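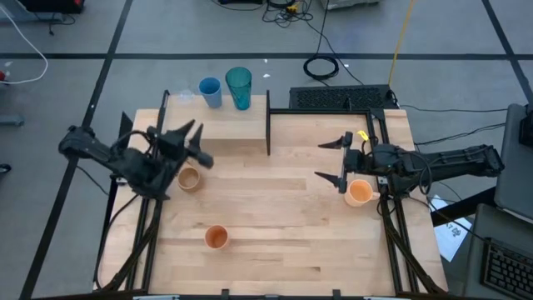

목재 작업대와 양쪽에 마주 놓인 검은색 로봇 팔

메렌(Meren) 성장자산 펀드 상반기 운용 경과 보고

보고일: 2022년 7월 11일
수신: 거빌(Girnville) 재단 기금운용실
작성: 플리네티(Flinetti) 자산운용 주식운용본부

1. 보고 개요
본 보고서는 귀 재단이 위탁한 메렌 성장자산 펀드의 상반기 운용 경과와 하반기 계획을 위탁계약에서 정한 양식에 따라 정리한 것입니다. 평가금액은 6월 말 종가를 기준으로 하였으며, 단위는 별도 표기가 없는 한 백만 원입니다.

2. 시장 환경
상반기 주식시장은 주요국의 물가 상승과 기준금리 인상이 겹치면서 전반적으로 약세를 보였습니다. 성장주의 조정 폭이 가치주보다 컸고, 채권 가격도 함께 하락하여 자산 간 분산 효과가 예년에 비해 제한적이었습니다. 원화 약세는 해외자산의 평가손실을 일부 상쇄하였습니다. 6월 들어서는 경기 둔화에 대한 우려가 원자재와 산업재 업종으로 확산되었습니다.

3. 운용 현황
6월 말 현재 위탁자산의 평가금액은 1,354이며, 이 중 현금성 자산은 119입니다. 운용본부는 1분기 말부터 신규 매수 속도를 늦추고 만기가 짧은 채권의 비중을 확대하였습니다. 주식 부문에서는 이익 전망의 하향 조정이 이어진 소비재 종목을 축소하고, 수주 잔고가 확인되는 자동화 설비 및 부품 업종의 비중을 유지하였습니다.
해외주식 평가금액은 약 510으로, 투자지침상의 한도 이내입니다. 환헤지는 기존 비율을 유지하였으며 상반기 중 변경 사항은 없습니다.

4. 지침 준수 및 위험관리
상반기 중 종목별 편입한도에 근접하여 사전 경보가 발생한 사례는 2건입니다. 두 건 모두 시장가격 변동에 따른 것으로, 내부 기준에 정한 기한 내에 비중을 조정하였습니다. 한도 초과는 발생하지 않았습니다.
변동성 지표는 위탁 시점의 가정치를 상회하고 있습니다. 이에 따라 위험관리 부서는 스트레스 시나리오에 금리 추가 인상과 신용 스프레드 확대를 동시에 반영하였으며, 산출 결과는 별첨 2에 수록하였습니다.

5. 미완료 사항
차바라스(Tzavaras) 수탁사와의 거래내역 대사 자동화는 당초 상반기 완료를 목표로 하였으나, 해외 배당금 항목의 분류 기준이 확정되지 않아 지연되고 있습니다. 현재 해당 항목은 수작업으로 대사하고 있으며, 월말 잔고의 불일치는 없습니다. 분류 기준에 대한 수탁사의 회신을 받는 대로 시험 운영을 재개할 예정입니다.

6. 하반기 계획
가. 주식 비중은 현 수준을 유지하되, 기업 실적 발표 결과에 따라 업종별 비중을 재검토합니다.
나. 만기가 도래하는 단기채권은 동일 등급 이상의 채권으로 재투자합니다.
다. 벤치마크 변경안은 9월 정기 협의 시 비교 자료와 함께 제출합니다.
라. 대사 자동화의 완료 일정은 수탁사와 협의한 후 별도 공문으로 통지합니다.

7. 요청 사항
하반기 중 예정된 자금 인출이 있는 경우 시기와 규모를 미리 알려 주시기 바랍니다. 아울러 단기채권의 듀레이션 하한을 완화하는 지침 개정안에 대하여 귀 재단의 검토 의견을 요청드립니다.

별첨 1. 자산군별 평가 내역
별첨 2. 스트레스 시나리오 산출 결과
별첨 3. 투자지침 개정안 신구 대비표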